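Library Chess Tables Return in November, With a Checkers Piece or Two

Reading time: 3 min
Print | E-mail this story

The chess tables are coming back to the ground floor of the Buvau Public Library, and the library would like everyone to be pleased about it. A notice taped to the front desk promises "a complete refresh of our board game corner," with drop-in play until closing time starting in November.

Complete is a generous word. The refresh, as far as a visitor can tell, is a shelf of roll-up boards in green and white, a tub of plastic bags with pieces in them, and a sign asking players to put everything back the way they found it. The old sign asked for the same thing. It is fair to wonder why a new one should do better.

The corner was closed last spring after the sets had been picked apart to the point that hardly any could be used for a full game. Regulars had taken to bringing their own pieces from home. The library says the new arrangement, paid for with a $100 grant from the Gimari Fund and a matching amount from its own activities budget, will fix that by keeping chess and checkers in separate bags.

Maybe. On a visit before the opening, the bags were already a mixed lot. Some held chessmen, some held checkers, and at least one held both. A staff member at the desk called it "a sorting issue" and said it would be taken care of before the first session.

The boards themselves came from Cifuentes Games, a store on Budell Street that gave the library a discount on them. They have letters along the edge, a feature beginners like and parents ask for. They are light and they roll up small. They also have to be coaxed into lying flat, and anyone who has played a serious game on a board with a bump in it knows how that goes. The library's answer is to leave them unrolled overnight. That may work, though the tables are also used for tax help and a sewing group, and neither has been asked to play around a chessboard.

Then there is the question of hours. The notice lists 22 hours a week of open play, a big number for a corner with 2 tables. Most of those hours fall in the late morning, when the kids the program says it wants are in school. The after-school window runs from 4 p.m. to 5:30 p.m., and it overlaps with homework help on the same floor.

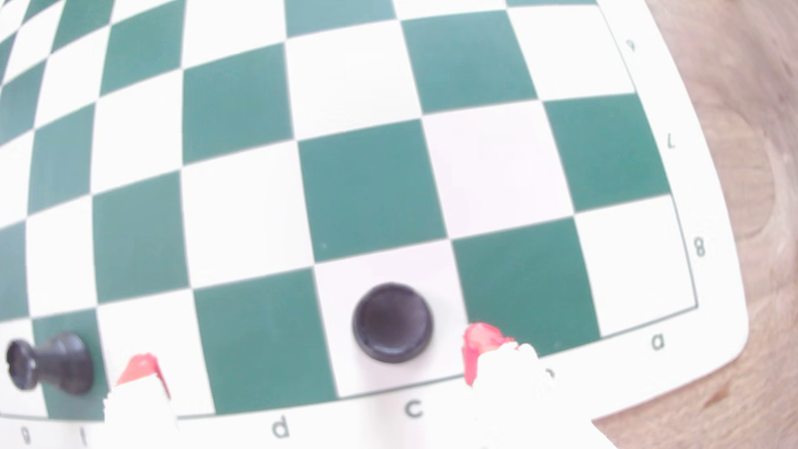
A round black disc can stand in for a missing pawn, and plenty of people learned the game that way. It is harder to make the case for it in something announced as a complete refresh. Asked whether any spare chess pieces had been bought, the library said that was "under review" and that donations of odd pieces would be welcome at the desk.

Fans of the corner have heard promises before. A ladder tournament was planned two years ago and never got past the sign-up sheet – the sheet is still on the bulletin board, behind a flyer for the book sale. No tournament is planned this time.

Play is free and no library card is needed. Players under 10 should come with an adult. Sets may not be checked out.

Contact the newsroom | Copyright Buvau Courier. All rights reserved. | Back to top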